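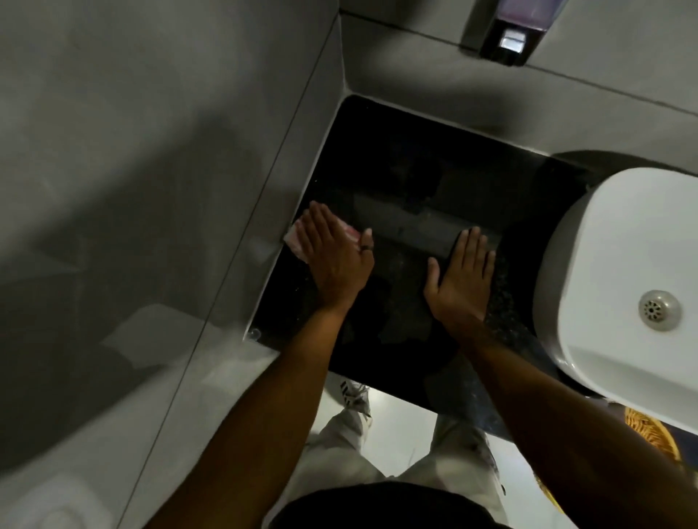 Wiping the counter beside the basin with a small pink cloth.

Cleaning a Dark Stone Vanity and Vessel Basin

This procedure applies to the guest bathrooms at Gruvari House and replaces the sheet issued in May. It is to be followed at each changeover. Allow 45 minutes per bathroom, including the floor.

Before starting

Clear the counter of guest articles and place them on the tray. Soap bars are to be lifted off the stone, as residue dulls the polish and is difficult to see on a dark colour until the light catches it. Only the pH-neutral stone cleaner held in the linen store may be used. Vinegar, citrus products and cream abrasives are not permitted on the counter.

Counter

1. Remove loose hair and grit with a dry cloth.
2. Spray the cleaner onto the cloth and not directly onto the stone.
3. Work from the wall corner towards the front edge in straight, overlapping passes. Keep the palm flat so that pressure is even.
4. Wipe the narrow ledge at the rear and the underside of the soap dispenser.
5. Buff with a second, dry cloth.

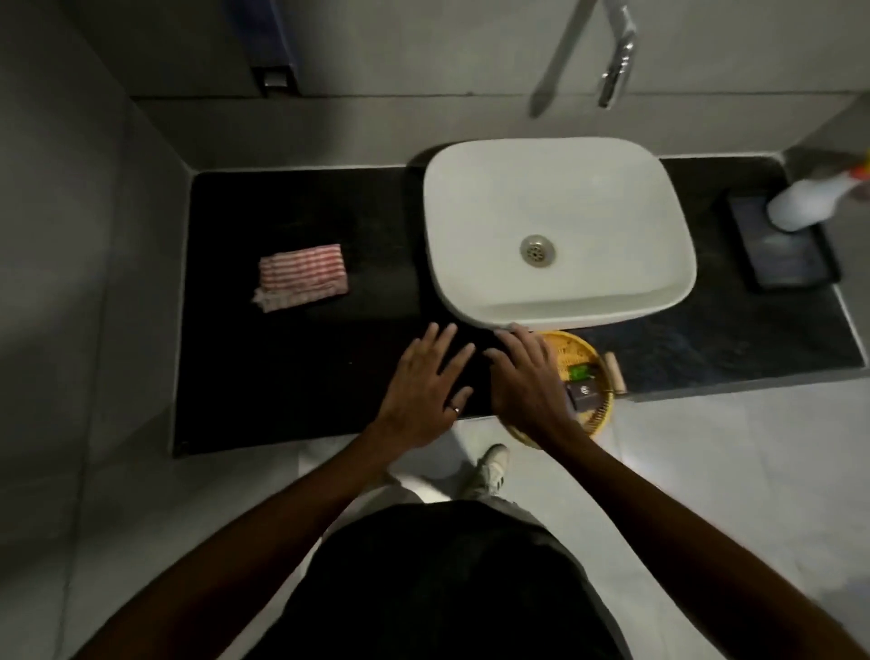
Articles are returned only after the stone has been buffed. Soaps go back in the basket, and the basket is to stand clear of the basin rim so that it does not collect splashes. Spray bottles are to be removed from the room on completion.

Basin and faucet

1. Rinse the basin with warm water and wash the bowl, the rim and the join where the basin meets the counter.
2. Lift any hair from the drain grate before rinsing a second time.
3. Wipe the faucet from the wall mount to the end of the spout, then dry it.
4. Rinse the cloth in the basin and wring it firmly over the bowl, keeping drips off the stone. 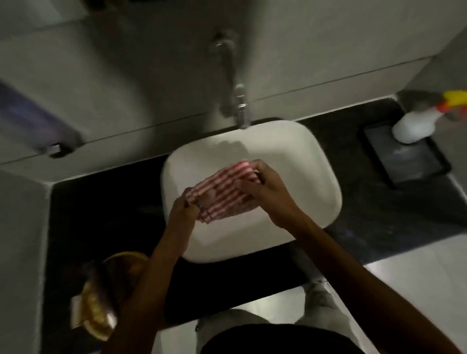

Charito Barredo has asked that striped cloths be kept for basins and plain ones for counters, and that both be laundered at 90 degrees without fabric softener, which leaves streaks on polished stone. This practice is now adopted in all bathrooms.

Report chips, etching or lifting sealant to Mortimer Park on extension 437 before the room is released.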